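A Few Things I've Learned About Knots and Practice Pads

I started stitching on practice pads in September, at my kitchen counter, mostly after dinner with the radio on. My first knots were terrible (they slid, they bunched, one came off on my sleeve!) so these are the tips I wish I'd had taped to the cupboard door.

Stick the pad down before you do anything else. A damp dishcloth folded under it works better for me than the fancy grip mat I bought, and it goes in the wash afterward. If the pad skates around you'll end up pulling on the cut to steady it, and then the edges tear.

Use dark thread on a pale pad. I spent weeks squinting at the clear stuff and couldn't tell a good throw from a bad one. Black shows up everything, including the mistakes, but you get used to that.

Keep your tails short-ish but don't get greedy. I snip mine once the knot is snug and lying where I want it, and I leave enough that I can still grab an end if I change my mind. Cut too close and the whole thing can work loose.

Hold the thread near the tips of the jaws, and gently. Clamping down hard roughs it up and it'll snap on you later, usually on the last throw. My friend Eluned Voyle ties with two instruments and never touches the thread with her fingers. I'm still slow at that, but I do 10 knots that way before I let myself go back to using my hands.

Wipe your metal tools dry when you finish, hinges too. I use an old cotton napkin and a pipe cleaner for the grooves.

Oh, and save the worn-out pads! Once the main cut is a mess, turn the pad around and make a fresh one along the other side. I got five evenings out of my last one that way, and then I used it for testing scissors.

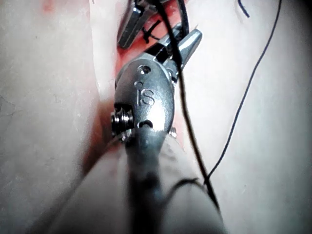
Small black knot with its ends cut short, and dark thread at the jaws.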